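Nappe noire ou nappe claire : est-ce que le noir cache vraiment les taches ?

Posté par Bienvenido Galang

Bonjour à tous. Je dois équiper une salle de 50 couverts pour un repas associatif en juin et on me répète partout qu'il faut prendre du noir, « parce que ça ne marque pas ». J'ai un doute. Chez ma belle-sœur, la nappe noire est pleine de traces blanchâtres au bout d'une heure, entre la farine du pain, les miettes et les peluches des serviettes. J'ai un devis de Bulteveck à 532 euros pour du polyester noir, livraison comprise. Le vendeur m'assure que ça tient 1,000 lavages, je demande à voir. Est-ce que quelqu'un a comparé pour de bon, avec le même tissu dans les deux couleurs ? Les avis sur le site du fabricant, merci, je les ai lus, ils se ressemblent tous.

Agnes Haugland

J'ai fait les deux, dans une salle qui sert presque toutes les semaines. Le noir cache le vin rouge, le café et la sauce, c'est vrai. Il ne cache pas le gras, qui fait une auréole brillante, ni le sel, ni la cire, ni le poil de chat apporté par les invités sur leurs manches. Le blanc, c'est l'inverse : on voit tout, mais on peut laver à 60 et détacher au percarbonate sans se poser de questions. Avec le noir, oubliez le percarbonate, et au bout de quelques mois vous avez du gris anthracite dans le meilleur des cas.

Pour votre histoire de lavages, je n'y crois pas une seconde. Demandez à Bulteveck à quelle température et avec quelle lessive. Moi, on m'a répondu « dans des conditions normales d'utilisation » – bref, rien.

Ce que je ferais :

Demandez un échantillon des deux couleurs et gardez-en un morceau non lavé comme témoin.

Lavez le reste 9 fois, avec votre lessive habituelle, pas celle qu'ils vendent avec.

Regardez le résultat sous l'éclairage de la salle, le soir. Une lumière colorée change tout : sous un spot rose, une surface pâle prend la couleur et une surface sombre reste à peu près sombre. 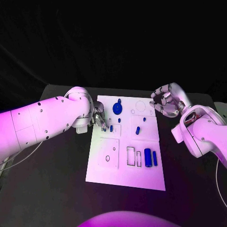 Posez dessus une assiette blanche et une serviette en papier, puis secouez. Si les peluches restent accrochées, elles resteront aussi le jour du repas.

Repassez un coin encore humide. Sur certains polyesters noirs, le fer laisse un lustre qui ne part plus.

Saludo

Perso j'ai pris du noir chez Trendcombe et aucun souci, ça se lave très bien. Après je m'en sers deux fois par an.

Sestholm

Prenez du gris moyen et n'en parlons plus. Le « gris perle » des catalogues est souvent presque blanc, donc méfiance aussi. Et 532 euros pour 50 personnes, sans les serviettes, je trouve ça cher – vous avez demandé le prix en location ?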